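Home Sound & Music Lighting Altar & Table Seating Used Equipment Contact

Wenix Trivum Hymn Player

November
By Myung-ja Kwak

The Trivum is a hymn player made by Wenix for churches that have lost their organist or never had one. You pick a hymn by number, set how many verses you want, and press a button when it's time to sing. We carry it, we get asked about it more than anything else in the music section, and I have doubts about it that I would like you to read before you order.

The maker's sheet says "a full organ sound in any sanctuary." The recordings are of a pipe organ, and a decent one. What reaches your pews depends on the speakers you already own. If those were bought for a preacher's voice, the pedal notes will mostly be missing and the rest will sound like an organ in the building next door. Wenix would like you to buy their floor speakers to fix this. They cost nearly as much as the player, and we don't stock them.

What it holds

There are 2792 tunes and settings on the unit as shipped. That number is on the front of the carton and it deserves a closer look. A tune recorded in two keys counts as two. A tune with a short introduction and the same tune with a long one also count as two. "Old Hundredth" is in there under six entries. I went down the printed index against my own parish's hymnal, and the standard things are nearly all present, Advent and Lent are well covered, and Catholic service music written in the last few decades is thin. Gospel is thinner. Anything still under copyright is hit or miss, and having the recording on the box does not give you permission to print the words or stream the service. The maker's sheet is very quiet on that point. Check your license.

Korean and Spanish congregations should ask us for the index before ordering. The tunes may be shared with your book but the numbering won't match, and you will need to make your own list. Mal-soon Chae made one for the Korean hymnal her church uses and has let us pass it on. It took her most of a winter.

How it handles

The front has a number pad, a two-line display, a tempo dial, a key dial, a volume dial, and the large Play/Hold button. The display can be read from a standing position in ordinary light. In a dark church at the Easter Vigil it's far too bright, and there is no dimmer. People tape over it.

Tempo can be moved up or down in steps without changing the pitch. Small changes are fine. Slow it a lot and the reeds start to wobble. Key can go three half steps either way, and past two I would leave it alone.

The Hold button is the part Wenix is proudest of. Press it at the end of a line and the last chord is supposed to sustain until you press again, so the people can catch a breath. It works if you hit it inside the last beat. Press late and the player has already started the next line, and it will hold the first chord of that instead. A real organist listens to the room. This listens to a button, and somebody has to stand next to it for the whole service with their mind on it. If you were hoping the reader could run it between lessons, I'd think again.
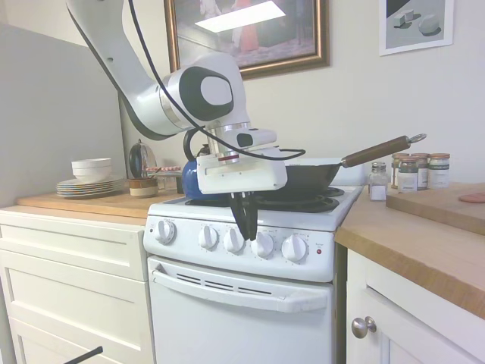
SETUP AND POWER

The Trivum runs on 110 volts from a normal outlet and has no battery. If your outdoor Palm Sunday gathering or graveside service was the reason you were looking at it, look at something else. Start-up takes 40 seconds, during which it plays nothing and the display says READY SOON. A brief power dip sends it back to the beginning, and it forgets the list you had loaded unless you saved it first. Save it first.

Outputs are two balanced and one headphone. There is a MIDI port on the back for connecting to a digital organ. We have tried this with a Boychuk two-manual and it worked after a long afternoon. We have not had it working with anything else, and I wouldn't buy the player on the strength of that port.

The remote is an extra. It is small, black, and has no light on the keys. Range is given as 80 feet, which may be true in an empty field. From the choir loft of a stone church it missed one press in every handful. Use the foot pedal if you can put up with the cable.

Compared with the Gendano

The other player people ask about is the Gendano. It costs less, holds far fewer tunes, and has no key change at all. The recordings are drier and I think easier to sing with, because you can hear where the beat is. It also starts right when you press the button, where the Trivum gives a small delay that you learn to allow for. For a chapel that sings the same couple dozen hymns through the year I would rather sell you the Gendano, and we make less money on it.

What buyers have told us

"Does what we needed at funerals. I don't love it for the regular service. The people sing quieter than they did with a bad pianist, and I can't explain why." Declan Pilkington

"The index is a mess. Fine once you have your own list taped to the top." Intan Wattimena

"We use it for the early Mass only. My complaint is that every hymn ends with the same big slowdown, even the quiet ones, and you can't turn it off." Da-eun Noh

She is right about the slowdown. I wrote to Wenix and was told it helps congregations finish together. I asked for a setting to shut it off and was told the suggestion would be passed along.

Before you order

Ask around for a player first. A student from the nearest college, a retired piano teacher, a teenager who can manage four hymns with a week's notice. Two churches we talked to this year found someone that way after they had already asked us for a quote, and I was glad to tear the quotes up. If you have tried and there is no one, the Trivum is a working machine with a decent organ inside it and a poor manual.

We lend a unit for two services before purchase. You pay shipping both ways. Please try it with people in the pews, singing, at the volume you would really use. An empty church flatters it.

Included: player, power cord, printed index, rack ears, one audio cable (short).
Not included: remote, foot pedal, speakers, any performance or streaming license.
Warranty: two years on parts from Wenix, one year on labor. The dials are counted as wear items and are not covered after the first year.

Call or write for the current price. It went up in the spring and we expect it will again.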